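Griselcombe Performance and Teaching Wardrobe
Catalog of Garments for Loan and Purchase

Side-Panel Trousers, Black with Botanical Print
Product line: Jarnel
Catalog number: 275
Department: Costume and Practice Wear

Overview

The side-panel trousers are a plain black garment with a patterned grey-blue band along the outer edge of each leg. They were added to the Griselcombe catalog in March at the request of the movement and choral departments, which required one style of trouser suitable for rehearsal, teaching and informal performance. The cut is straight through the leg and finishes in a straight hem.

The trousers are supplied to schools, community ensembles and adult education centers. Individual members may also purchase a single pair through the service desk.

Design

The pattern was prepared by Veerle Aerts of the Lanumside textile workshop. The band has a heathered, denim-like look and carries dark line drawings of leaves together with a round spiral. The leaves vary in shape. Some are slim and plain, others pointed and striped, and they lie at different angles along the length of the leg.

The print is positioned by hand at the cutting stage, and the placing of individual leaves will therefore differ from one pair to the next. Institutions ordering for a group should expect this variation. It is not treated as a fault, and garments may not be returned on these grounds.

Sizing

Trousers are available in five adult sizes and in two lengths, regular and long. Measurements should be taken over light clothing, with the wearer standing. For the regular length, the inside leg is 31 inches. Where a wearer falls between two sizes, the larger size is advised for movement work.

A sample set covering all sizes may be borrowed for a period of 5 working days. The set must be returned complete, folded and in the bag provided. Group orders are not confirmed until the sample set has been checked in.

Care

Wash separately for the first two washes. After that, wash with dark colors only, in cool water, turned inside out. Do not bleach. Do not tumble dry. Hang by the hem, or dry flat on a clean cloth. Iron on the reverse side at a low setting — the printed band should never be pressed directly.

Lint and stray threads show readily on the black fabric. A soft clothes brush is recommended before each performance.

Folding and storage

Lay the trousers on a clean surface with the legs side by side and smooth the fabric from the waist toward the hems. Place one leg over the other so that the patterned bands meet, then fold twice toward the waist. Trousers stored for longer than one season should be refolded along different lines. Hangers with metal clips leave marks at the waist and are not permitted for loan stock.
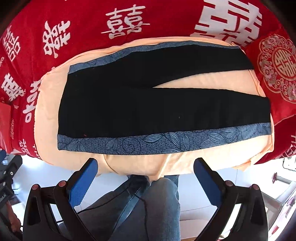 Side-panel trousers, black, with grey-blue botanical bands. Shown flat; cloths not included.

Loan conditions

Loan stock is issued to registered institutions for one term. The borrowing institution is responsible for washing, minor repairs and the replacement of lost items. Hems may be taken up with a hand stitch that can be removed later. Cutting the hem, altering the waist or adding permanent badges is not allowed.

Each loan pair carries a numbered label. Labels must remain in place, and the numbers should be entered on the issue sheet beside the name of the wearer. Returned garments are inspected by Geert Smits, wardrobe supervisor, who will notify the institution in writing of any charge.

Purchase and ordering

Orders of up to 50 pairs are filled from stock. Larger orders are made up by the Cuadros sewing room and require additional time — a delivery date will be given with the written quotation. Payment is due on receipt of the goods.

Unworn trousers in their original packing may be exchanged for another size. Requests should state the catalog number, the size supplied and the size required.

Related items

Side-panel skirt, black with botanical print
Plain black trousers, no panel
Cotton garment bag, single

Contact

Group orders and quotations: Fenna Groen
Sample sets and loans: Yavuz Soylu
The service desk is open until 4:30 p.m. and is closed between terms.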